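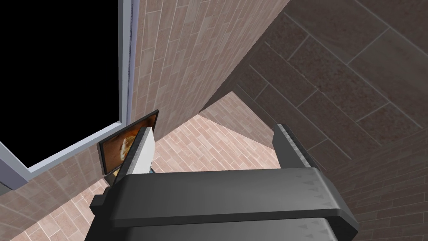 Words: Rasa Venckus
Home & Street, August issue

Valdis Ķēniņš has laid bricks in Killomdale for most of his working life, and he doesn't care for the word "feature". He says it the way other people say "surcharge".

"Someone rings and says they want a feature wall, exposed brick, very warm, very honest," he says. "Then I get there and it's plasterboard. They want me to glue slices of brick to it. Where's the honest part?"

I put it to him that a thin brick facing costs less, weighs less and looks much the same from the couch. He agrees with the middle one. His last quote for a lounge room came to $2341 before anybody had mentioned sealing, and the client had seen a figure of around $700 online.

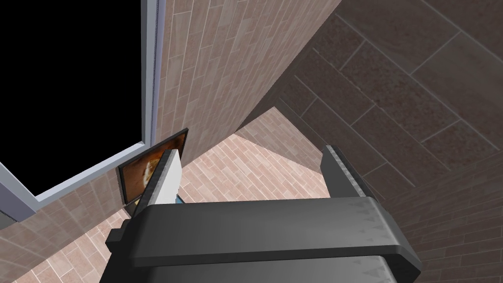
The sealing is where he gets properly cross. Unsealed mortar sheds grit, he says, and the wrong sealer goes shiny and stays shiny. He tried one called Tranov on his own hallway and has been looking at it for 14 years.

I'm not wholly persuaded. My parents' place had real brick inside, double thickness, and it was freezing until October. When I tell him this he shrugs.

"So wear a jumper."
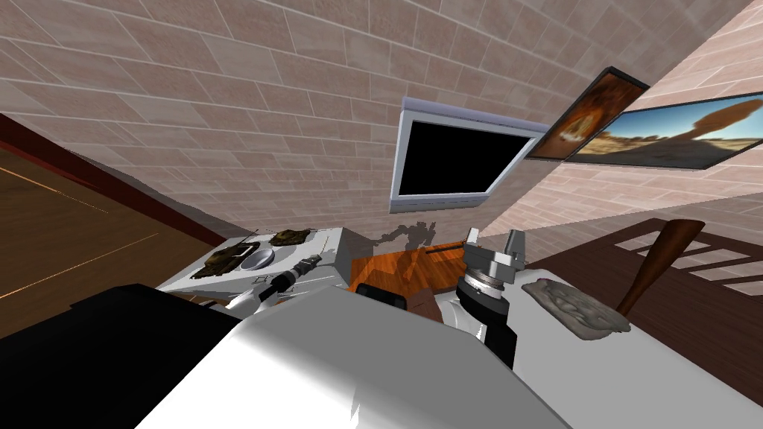
Kęstutis Venckus reckons the whole argument is snobbery. "Tiles pretend to be stone, lino pretends to be tiles," he told me on Thursday. "Why does brick get to be sacred?"

Ķēniņš has heard that one. His objection is resale – agents talk up a brick interior, buyers assume it's holding something up, and the first person to find out otherwise is the one with the drill. He'd like it written into the contract of sale. I can't see that happening, and when pressed he can't either.

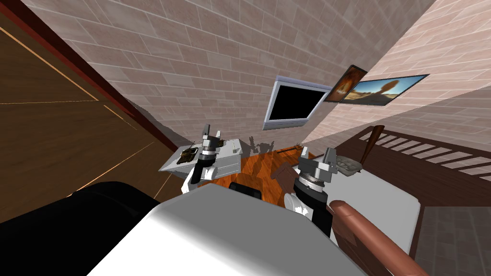 Brick walls in a bedroom, with a mounted television and two framed pictures.

He still takes the jobs, mind you. There are two booked for spring.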